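01/05/2025, bun transfer, steamer setup

Naheed on teleop, me on notes. Policy = Vovitz checkpoint 3, trained on 1,031 demos. Wrist view plus head view, both arms. Want to know if dropping the wrist stream hurts the grasp, Cormac thinks yes.

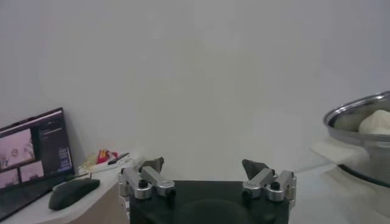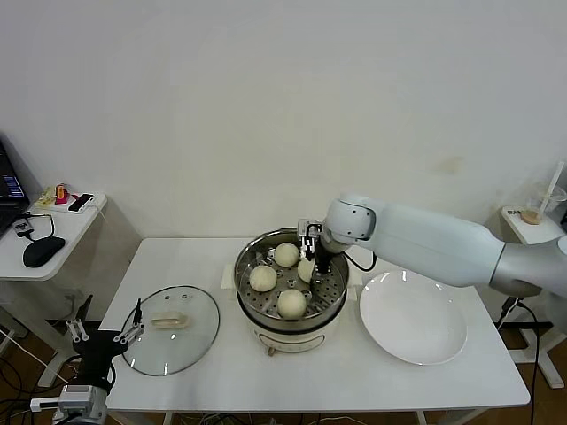
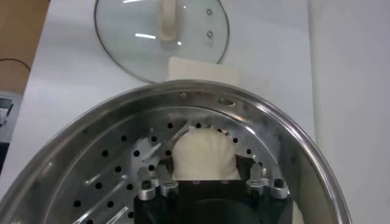
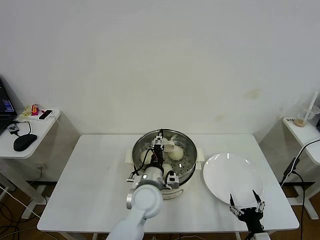
Wrist view first and third, head view second and fourth.

15 rollouts per condition. Steam haze might be teh problem on wrist view, check w/ Nafula. Redo 2 with lights down.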